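Home Journal Projects Suppliers About Contact

Filed under: Doors & Windows, House Diary

4 min read

December, 6:40 am

Coffee, no toast. Fitter due at eight. Moved the boots and the coat rack out of the back hall last night so there's room for the old door to come out in one piece. Hall already freezing and they haven't even started.

Still not sure about the color. Picked the dark green off a chip the size of a stamp. Miroslava says green is fine, everybody has gray now, stop fussing. Easy for her, she rents.

8:25

Danylo Hordiienko here, alone. His helper is out sick so I'm the helper. Old door off in ten minutes, the frame took an hour. Rot in the bottom left corner, right where I said it was back in the summer when Hutgate sent the first guy out and he told me it was just paint. It was not just paint. Could push a screwdriver in up to the handle.

Danylo cut out the bad piece and let in a new one. Extra $159 on the bill. Fine. Signed for it on top of the freezer.

11:10

Door is in but the screen isn't. They sent the wrong hinges – left hand, need right. Called Gesby, on hold 24 minutes, then a very nice woman called Hanna Zinchenko who found the order right away and said yes, it says left. I have the email. It says right. Read it to her twice. She's sending a set out with the driver this afternoon, no charge, and she apologized, so I quit being snippy.

Danylo ate his lunch in the van with the radio on.

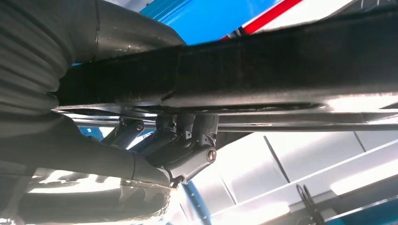
2:30

Hinges came. Right ones this time. Screen went up quick after that. The mesh is the woven steel kind, not the cheap stuff we had before that the cat went through like paper. Three locking points, one key for both doors. Only two keys in the bag though, supposed to be four. Ask Hanna tommorow.

Closer is too strong. Slams. Danylo backed the screw off a bit and now it sort of sighs and then slams. He says it will settle in the cold. We'll see.

5:15

Dark already. Swept up, found 13 old screws under the radiator and a dime. Vsevolod came by to look, opened and shut it eight times, said the threshold is high. It IS high. Mom is going to trip on it. Pylypenko sells a little rubber ramp, need to measure first.

No draft though. Held my hand along the bottom edge, nothing. First time since we moved in.

To do – keys, ramp, second coat on the trim inside, pay the balence, call Hnat about taking the old door for his shed before it snows on it.

Bed early.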